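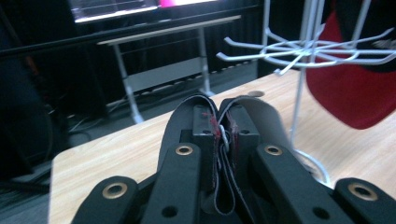

Gripper fingertips at the cap stand bench, Binley workshop.

Gripper Care Technician, part time
Kurneo, Binley

Kurneo is looking for one person to look after the hand-held grippers at our cap-hanging bench. The work is 18 hours a week and begins in March.

Each gripper is made of black links which move together, with fabric strips on the fingertips. The strips wear and the edges fray. You will change them, check the eyelets and screws, and write what you did in the bench log. You will also keep the cables tidy and clean the marker plates – gently, with a dry cloth.

You should have steady hands and good eyesight for small parts. Experience with bicycles, sewing machines or similar is welcome. We give 12 days of paid training at our Uswood site.

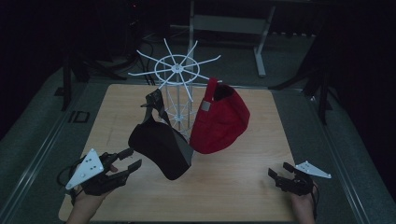

Do I need to know programming?
Programming is done by another team. You will only start the check program and read the result from the screen.

To apply, please send a resume and a short letter to the Kurneo office in Binley. Tell us about one thing you have repaired.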